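Turnley Low-Tack Masking Tape, blue, twin pack

Item 663 – in stock
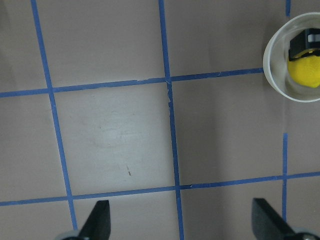
I've been selling decorating bits from my little shop in Zenthorpe for long enough to have strong feelings about tape, and this is the one I use at home. I did our whole hallway with it last November (skirting, door frames, that awkward bit round the meter cupboard) and I've still got half a roll in the kitchen drawer!

You get two rolls in a pack. It tears by hand, so you won't be hunting for scissors halfway up a ladder, and it has enough stretch to go round a gentle curve if you take it slowly. Press the edge down with a fingernail or an old bank card before you paint. I skipped that once on a bathroom wall and spent the evening touching up with a tiny brush.

How long can you leave it on? I say seven days at most indoors, and less on a sunny windowsill. Peel it back on itself at a low angle while the paint is still a bit soft – much cleaner than waiting till the next morning. On fresh emulsion, give the wall a good few weeks first, and please try a short piece somewhere hidden before you do anything with wallpaper.

People ask me how it compares with the Bundgaard tape. The Bundgaard is stickier and better on brick and rough render, but I wouldn't put it anywhere near old varnish. If you want razor-sharp stripes on a feature wall, have a look at the Drukeck fine line tape too. It costs more and the rolls are shorter, but it's lovely stuff.

Not for outdoor use, and not for sealing parcels (I've seen it tried).

Postage is the same for one pack or several, so it's worth adding your brushes and sandpaper to the same order. Unopened packs can come back for a refund – just pop your order number in with them.

Trade boxes: ask for item 188.

Page updated 17/10/2023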